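The Long Way to a Front Door

Aug 30, 2022

I promised in the June issue that I would tell you how the Great Color Decision went, and several of you have written to ask (thank you, and also, have some patience!). So, where were we. Henare and I had moved into the house on Kellham Street, we had a hallway the color of old teeth, and I had announced to all of you that it would be painted by the end of the month. It was not painted by the end of the month.

The trouble started with the sample pots. I went down to the paint counter in Nurkport meaning to buy 2 and came home with 9, which I lined up along the stairs like bowling pins. I wanted something dark. My aunt Neda had a dark red hall when I was a kid and I can still remember walking in out of the bright sun and feeling the whole house go quiet around me. Henare wanted something he called "calm," by which he meant white. We have been married long enough that I know a white wall when I hear one coming.

What I didn't know, and what the woman at the paint counter had to explain to me twice, is that a hallway is the hardest place in a house to choose a color for. You never sit in it. You see it for a few seconds at a time, walking, with your arms full, and mostly by whatever light leaks in from the other rooms. A red that looks rich and warm in the kitchen can turn almost brown by the coat hooks. She told me to paint big squares, bigger than felt sensible, and to leave them up for a week. I left them up for a month and a half.

Then there was the trim. I had always thought of trim as the white stuff around the edges, and I had never once asked myself whether it needed to be white. It does not! You can go darker than the wall, you can go with a thin line of something else entirely, you can leave the wood alone. I lost whole evenings to this. I would be standing there with a strip of painted cardboard held up against a square of maroon, and Henare would walk past with his tea and say "nice" without slowing down.

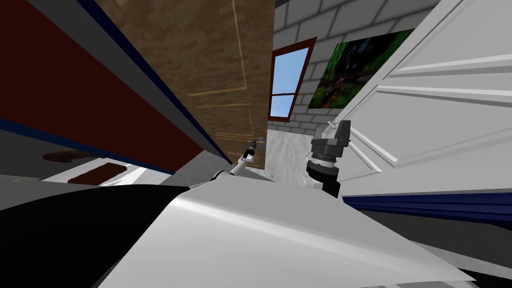 Stavros Todorova

So I went with maroon. I want to be clear that it was a fair fight and that Henare got the upstairs landing in exchange, and it's white, and it's fine. The hall took three coats over a tinted primer, and please do not skip the primer if you're going this dark. I skipped it on the short wall behind the door to save an afternoon and ended up doing that wall twice.

The navy was a late idea. I had half a can left from the bookcase and ran a thin line of it where the red stops, just to see, and I liked it so much that I did the rest the same night with a small angled brush and a podcast going. My line is not perfectly straight. If you come over, stand by the window and look at it from there.

The whole thing came to $414, and I'm including the sample pots in that, and the good brush, and the second good brush after I let the first one dry out in the garage. I'd budgeted $80. I don't know where I got $80 from. I think it was what my father paid to have his fence done when I was in school, and it just stayed in my head as the price of paint.

A few answers to things you've asked. Yes, eggshell finish, because coats and bags and dogs rub against everything out there. No, it doesn't make the space feel smaller, or if it does I don't mind, it feels like somewhere you'd want to take your shoes off. And to the reader who asked about the smell: open everything, put a fan at the far end pointing out, and go eat dinner at somebody else's house. We went to Neda's. She wanted to see a picture of the squares and picked the same red I did, straight off, before I'd said a word, and Henare put down his fork and looked at the ceiling for a while.

Next up is the floor out there, which has some kind of glue on it under the old carpet, and I have opinions about it but no plan. If any of you have gotten old carpet glue off boards without sanding the whole lot, write to me, I mean it. I've had one suggestion involving boiling water and one involving a hair dryer, and I'd like a third before I pick. Also, I have seven nearly full sample pots going spare, mostly reds. First person to ask gets the lot.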